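Farm Shed Tips: Getting Dry Beans Through the Winter

Posted June 4, 2020 in Shed & Pantry

We grow dry beans at Josmont on a patch that was supposed to be a lawn. Every August they ripen beautifully, and every August it rains on them. What follows is the result of losing a good part of several harvests to mold, weevils and optimism.

Pull the whole plant. Picking pods one at a time is a lovely way to spend an afternoon if you have no other plans for the month. When most of the pods are tan and rattle, cut the stems at the soil and leave the roots where they are. Hang the plants upside down in bundles, under a roof, with air moving past them. The garage counts as a roof. It doesn't count as air unless you open the door.

Give them 10 days hanging, then test. Bite a bean. If your tooth leaves a dent, go away and come back later. If your tooth loses, the bean is ready. The fingernail test is kinder to dental work and works nearly as well.

Thresh in a pillowcase. Fill it a third full, tie the neck, and walk on it in soft shoes. Boots split the beans. Children are the right weight for this job and can be talked into it exactly once per season.

Winnow in front of a box fan set on low. On high you will be winnowing the beans too, and finding them in the gravel until spring. Pour from one bucket to another at waist height and stand upwind, a detail I seem to relearn yearly.
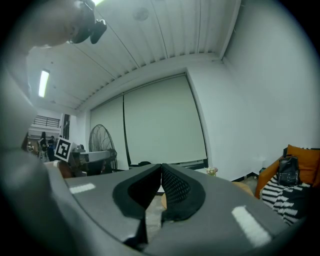
Black gripper fingers, with a diamond-knit mesh on the right one

Sort under a good light on an old white towel. Anything wrinkled, stained or holed goes to the compost. A split bean is fine for soup tonight but doesn't store, so keep a separate jar for those and eat from it first. Small stones will look remarkably like beans. The beans will return the favor.

Freeze them before you store them. Weevil eggs can come in from the field, and a jar that looked perfect in the fall may be up and walking by February. Make sure the beans are bone dry first, seal them in bags, and leave them in the chest freezer for three full days or longer. Let the bags come back to room temperature before opening, or they'll sweat and you will have undone all that hanging.

Jars beat sacks. A sack looks wonderful on a shelf and the mice agree with you. If a jar fogs on the inside in the first week, tip everything out onto a tray and dry it again.

Label with the variety and the year. I once planted a row from a jar marked "the good ones." We grew a red bush bean from Salinas and a pole bean we call Nenari, and they are easy to tell apart right up until the moment you need to.

Old beans: after a couple of years they take forever to soften. A pinch of baking soda in the soaking water helps. More than a pinch helps them taste like soap.

Save seed from the best plants, and choose those plants before you get hungry. A strip of rag tied around the stem in midsummer does it. Use a bright color. Green twine was not my finest idea.

More in Shed & Pantry: Cleaning a Seed Drill Without Swearing; Onions, Braids and Other Vanities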